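La table de Girnport 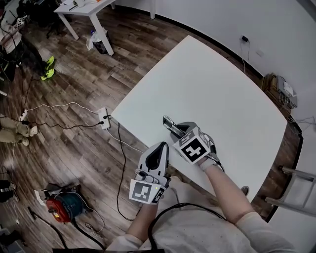

La grande table blanche, avec la rallonge et les chaussures beiges sur le sol.

Noémi Kun avait acheté la table à Girnport, dans un magasin de bureaux qui fermait. Elle avait payé 62 euros et elle en était contente, parce que les coins étaient arrondis. Dans son ancien appartement, elle s'était souvent blessé la hanche contre une table aux coins pointus, et elle gardait de ces petits coups une rancune qu'elle trouvait elle-même un peu ridicule.

Le transport fut plus difficile que l'achat. Andor Vörös avait prêté sa camionnette mais non ses bras, car il souffrait du dos depuis le mois de septembre. Il resta donc au pied de l'escalier et donna des conseils.

« Plus à gauche ! » criait-il. « Non, l'autre gauche ! »

Oliwia Makowska portait le côté lourd. Elle ne répondait pas. Quand elles arrivèrent en haut, elle posa la table, s'assit dessus et demanda un verre d'eau.

« Tu vas mettre quoi, sur cette chose ? demanda-t-elle.

— Rien, dit Noémi.

— Comment, rien ?

— Pour le moment, rien. Je veux la voir comme elle est. »

Oliwia regarda la pièce. Le sol imitait des planches, brunes et grises, et les câbles y couraient dans toutes les directions. Il y avait l'enrouleur rouge et bleu-vert que personne ne rangeait, la multiprise blanche, l'étagère en bois dans le coin, chargée d'appareils blancs. L'autre table, près du mur, avait reçu peu à peu toutes les petites choses qui n'avaient pas d'endroit à elles. On y posait une vis, le lendemain un stylo, puis on ne savait plus que la vis existait.

« Elle va finir comme sa sœur », dit Oliwia.

Noémi ne voulut pas le croire. Elle nettoya la surface avec un chiffon humide, puis avec un chiffon sec. Elle fit le tour de la table lentement. Le soir, avant d'éteindre, elle passa encore la main dessus.

Il faut dire que Noémi avait grandi à Drermont, dans une maison où aucune table n'était libre. Son père réparait des horloges dans la cuisine. Pour manger, on poussait les ressorts et les aiguilles vers le mur, et on mettait l'assiette dans l'espace gagné. Une fois, sa mère avait trouvé une roue dentée dans la soupe. Elle l'avait essuyée, et elle l'avait rendue sans un mot à son mari, qui la cherchait depuis deux jours. Noémi racontait cette histoire en riant, mais elle n'avait pas toujours ri.

Une semaine passa. Maximiliano Echeverría, qui occupait la pièce voisine, entra un matin avec une caisse de papiers dans les bras. Il cherchait visiblement un endroit pour la poser. Noémi le vit avancer vers la table et elle se leva si vite que sa chaise recula toute seule.

« Pas là, s'il te plaît.

— C'est seulement pour 15 minutes.

— Je sais bien. Mais pas là. »

Il resta debout avec sa caisse. C'était un homme poli, et il ne demanda pas d'explication. Finalement, il la posa par terre, à côté de l'enrouleur, et il s'en alla téléphoner. La caisse demeura à cette place jusqu'au soir. Quand il vint la reprendre, il oublia un petit papier blanc sur le sol. Noémi le remarqua et le laissa. Le sol, cela lui était égal.

Ce fut Riet Kramer qui posa la question, et elle la posa sans méchanceté. Riet venait de Surthorpe deux fois par mois et elle enlevait toujours ses chaussures en entrant.

« Tu la gardes pour qui ? »

Noémi réfléchit. Elle pensait à son père, dont les mains tremblaient maintenant et qui ne réparait plus rien. Au téléphone, il lui avait dit que la cuisine était devenue très grande. Il l'avait dit comme on annonce une mauvaise nouvelle. Elle avait cherché une réponse gentille et elle n'en avait pas trouvé.

« Je ne sais pas, dit-elle. Il a encore une horloge. Une Hegyi, celle de ma grand-mère. Elle ne marche pas depuis presque 20 ans.

— Il pourrait l'apporter.

— Il ne peut plus tenir le tournevis.

— Toi, tu peux. »

Dehors, il commençait à pleuvoir. Riet alla fermer la fenêtre du couloir. Noémi tira une chaise, s'assit devant la table et mit les deux mains à plat sur la surface. Elle essayait de se souvenir de la taille de l'horloge, et si l'on commençait par les aiguilles ou par la vitre.

Puis elle chercha son téléphone.

« Papa ? dit-elle. Non, tout va bien. Est-ce que tu as encore les petits tournevis ? »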